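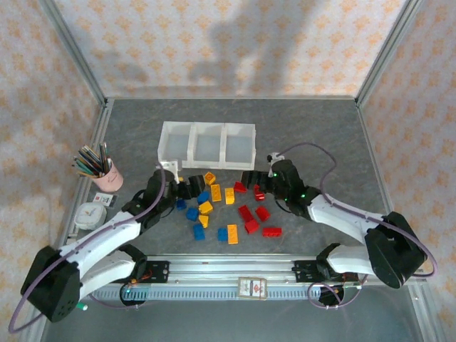
Three-section tray, pen cup and clock on the gray work surface.

Home Tickets Knowledge Base Downloads Status Sign in

Print this page | E-mail this page

Ticket: Nesex stock module – sub-locations missing after nightly sync
Status: Closed
Site: Bornville
Opened: April 21, 2021

Problem
After the nightly sync from Nesex to the Hostier server, some parts show a parent location but no sub-location. A tray divided into sections is set up as one parent with one child record per section. On the Nesex side all children are present. On the Hostier side the parent is there and the stock quantity is correct, but the child field is blank. Pick lists print with the tray code only.

The item export has 1,906 rows. Row counts match on both sides. No errors in the sync log at the default level.

Steps already tried
Restarted the sync service. Cleared the export folder and ran the job by hand. Rebuilt the location index. Same result each time, same parts affected.
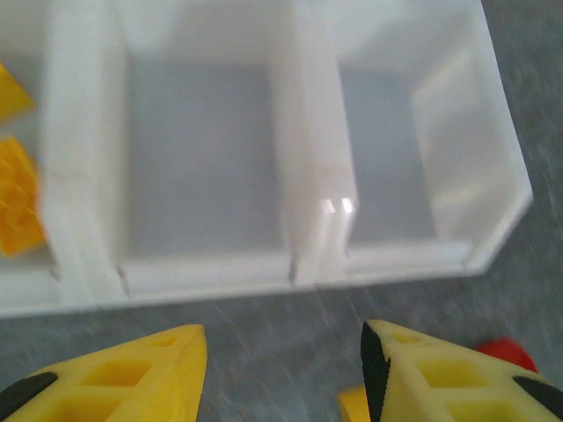
Idrisa Mohamedi: Please set the log level to verbose and run the job again for one affected parent only. Attach the export file as well, before it is opened in a spreadsheet. Spreadsheets strip leading zeros from location codes and we then end up chasing the wrong thing. Also confirm which version of the Chuang connector is installed.

Verbose log and raw export attached. Connector was updated in March. Leading zeros are intact in the raw file.

The log has a "value adjusted" line for each affected child. It is written as information, not as a warning, so the default level hides it. Unaffected children have no such line. An empty section and a section with stock behave the same way, so quantity can be ruled out.
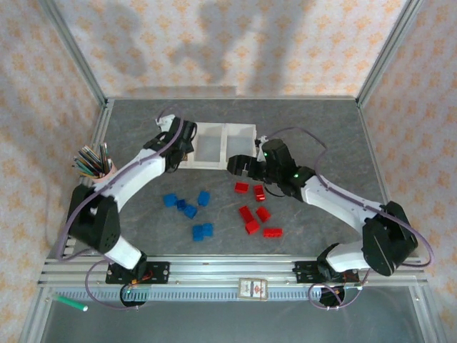
Severin Oberholzer: Check the length of the full code, parent plus separator plus child. The connector trims at 20 characters. Anything longer loses its last character, fails the lookup and is written as blank. Codes of 16 are common and would never show this.

Confirmed. Every affected code is 21 characters. The older connector sent parent and child as separate fields, so the combined length did not matter.

Workaround applied at site:
1. Stop the sync service.
2. Shorten the parent prefix by two characters in Nesex.
3. Export locations, then items, in that order.
4. Start the service and run a full sync – an incremental run skips parents that have no stock movement.

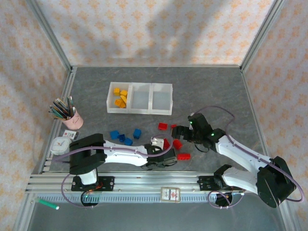 Does the prefix change break labels that are already on the shelves? We have the same setup and would prefer not to reprint.

Old labels still scan if the previous code is kept as an alias on the parent record. Aliases are not included in the combined code. Add them before step 3, otherwise the export has to be repeated.

Full sync completed with no "value adjusted" lines. Pick lists print with tray and section. Request to raise the trim message to warning level has been passed to development as a separate ticket.

We use cookies to keep you signed in and to measure site traffic. Accept Manage settings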